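Folding on the bed or on a table?
Home & Laundry > Ironing, folding, putting away

mopsy_t
Does anyone else fold everything on the bed? I've got a blue thing here (cotton, from Berkik, washed to death) that will not stay square. Two goes and it's still a crumpled heap. My sister swears by a proper table. I did 13 bits of washing last night and my back's in bits!

Filtodport
Table, every time. A mattress gives under your hands so the edges wander. Hip height, flat top, done.

greyheron
Disagree. My bed's wide enough to spread a big piece right out, and I can't do that on our table. Smooth the sheet first, find the straight hem, fold to that.

Filtodport
And then your back hurts, as the OP says.

greyheron
Kneel! I've a Sasaki cushion for it.

mopsy_t
OK, pics. Blue cloth in all four, bed in the last two.
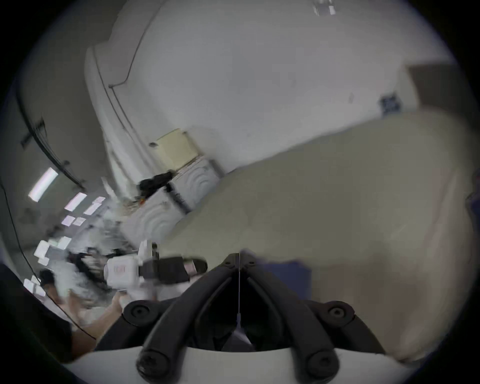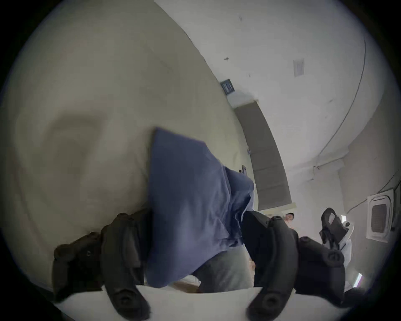
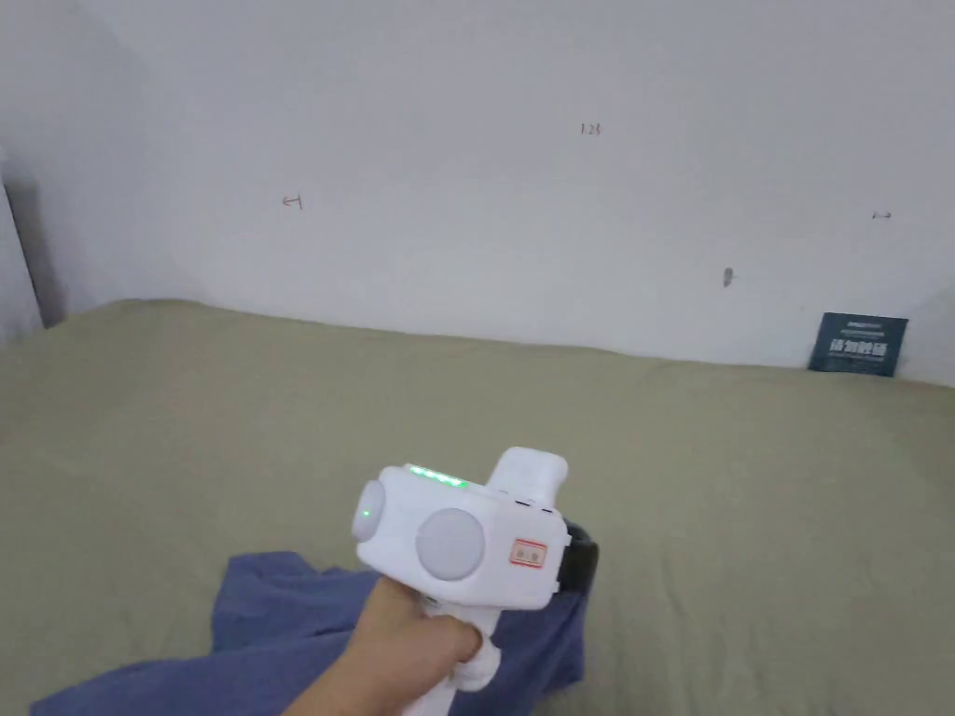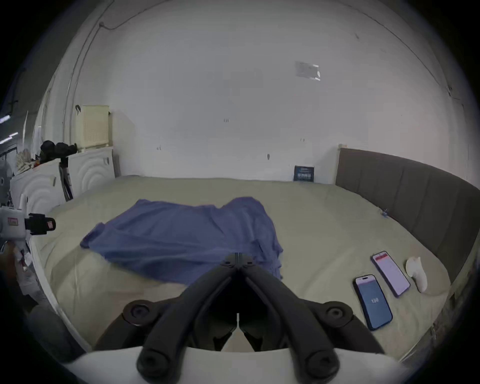 Anyway I'm trying greyheron's hem thing tonight, and if that fails I'll clear the table. Would a folding board help, or is it money down the drain? Voris do one in the sale.

Filtodport
Cut one from a cardboard box, mine's lasted 3 years.

greyheron
For once we agree.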